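Search this site... Go

Tama, directed by Gintarė Vaher
2 stars

Saw this at the Jonitz, back row, bad knee, mostly full house. Wanted to love it. Did not.

Vaher's first film was small and mean and great. Tama is 259 minutes (yes with an intermission) about a ferry pilot who moves back in with his mother and stops talking. Uldis Strazds is the pilot. He has a good face for it. The mother, Zane Šimkus, gets all the lines and earns every one - the scene where she reads him the electric bill is teh best thing in the picture. 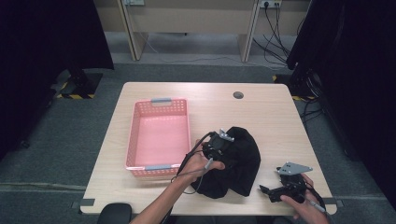 Pink basket on a light wooden table.

Second half falls apart. A cousin turns up, then a court case, then the cousin again. Sound mix is muddy, I lost whole sentences under the wind. And the ending on the dock goes on and on, same shot, same gulls. People left. I stayed, wanted my money's worth.

Looks lovely though. Gray water, gray sky, one yellow coat. If somebody cut it to 100 minutes I'd go back and probly bring a friend.

Playing through the end of the month, then streaming in May.

2 comments

Ona Eglītis
The dock scene is the whole point!! Watch it again when you're less cranky.

Saulius Liepiņa
Agree on the sound. Thought it was just our theater.

Shares 100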